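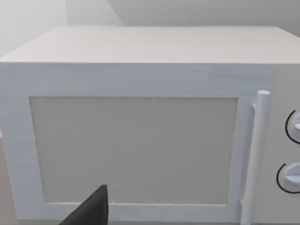

*4 min read*

Updated Feb 3, 2018. Same questions keep landing in the inbox so I've put the lot in one place. If yours isn't on it, email Eleni Stan and she'll get back to you when she's off shift.

## Shared kitchen at Wurkside: FAQ

**Who can use it?**
Anyone with a desk at Wurkside, full time or part time. Day pass people too. Guests can have tea and coffee, but you're cooking for them, they're not cooking.

**When's it open?**
Same hours as the building. Closed for the deep clean one evening a month, date goes up on the door the week before.

**Can I use the microwave for fish?**
Yes. Put a lid on it and open the window. We had a long argument over this in September and that's where it ended up, please don't restart it.

**What about eggs?**
Not in the shell. Not "just for a few seconds" either.

**Someone's food is in the microwave and it's finished. Can I take it out?**
Yes, put it on the side with a plate over it. Don't eat it.

**How do I clean it if something goes everywhere?**
Bowl of water, slice of lemon, three minutes on full, leave the door shut for another five. Then wipe. Cloths are under the sink, blue ones only, the yellow ones are for the floor. The glass plate lifts out and can go in the dishwasher.

**Which shelf is mine?**
Fridge shelves go by floor. Ground floor top, first floor middle, second floor bottom. Door is for milk and sauces. Name and date on everything. There's a marker on a string, please leave it on the string.

**When does the fridge get emptied?**
Last working day of the week, 4pm. No name = bin. Name but it's gone furry = also bin. Tubs get thrown with whatever's in them, Todor Ristić isn't scraping out your lentils. He did it for a year and he's stopped.

**Is the milk free?**
The Carnemano stuff is, it's in with the rent. Oat milk is a kitty thing, see below.

**What's the kitty?**
Optional. 75p a week, or pay 20 quid and forget about it till it runs out. Covers oat milk, decent teabags, biscuits. Sajib Karunaratne keeps the list. Pay him in cash or by transfer, not in coppers please, he has asked.

**I paid and I'm not on the list.**
Tell Sajib. He updates it by hand and sometimes it slips a week.

**The coffee machine says DESCALE.**
Leave it. Tùng Lục does it, he has the tablets. If it says FILL TANK that's you.

**Can I bring in my own appliance?**
Ask first. Kettles and toasters no, we've got them. Blenders ok if they live at your desk and you don't use them before 10. Vesna Nedeljković's rice cooker was here before the rules and it stays. She's happy for others to use it, wash the pot by hand, no metal spoons.

**The power's gone off on the worktop side.**
Probably the toaster and the kettle and something else all at once. Switch everything off, then reset the trip switch in the cupboard by the back door. If it goes again leave it off and ring Sturkitz, number is inside the cupboard door.

**Can I book the kitchen for a lunch or a leaving do?**
Yes, 80 a half day for outside groups, free for members. Before 11.30 or after 2 so people can still get their lunch. You clear up after. Nikolaidis round the corner does trays of pastries if you give them a days notice, spinach ones go first.

**Where do dirty mugs go?**
In the dishwasher. If it's running, in the sink. Not on your desk till they grow something.

**Who turns the dishwasher on?**
Whoever fills it. Eco setting takes ages but it's fine. Tablets in the tall cupboard.

**Allergies?**
There's one chopping board kept gluten free, purple, hangs seperately by the window. No bread on it, not even to rest it. Nuts are allowed in the kitchen but wipe down after.

**Is there recycling?**
Green bin: cans, glass, plastic bottles. Rinse them. Cardboard flat, behind the door. Food waste caddy on the worktop, liners in the drawer under it.

**Something's broken, who do I tell?**
Note on the whiteboard with your name and the date, plus an email to Eleni. Anything over 300 to fix has to go to the landlord so it won't be quick.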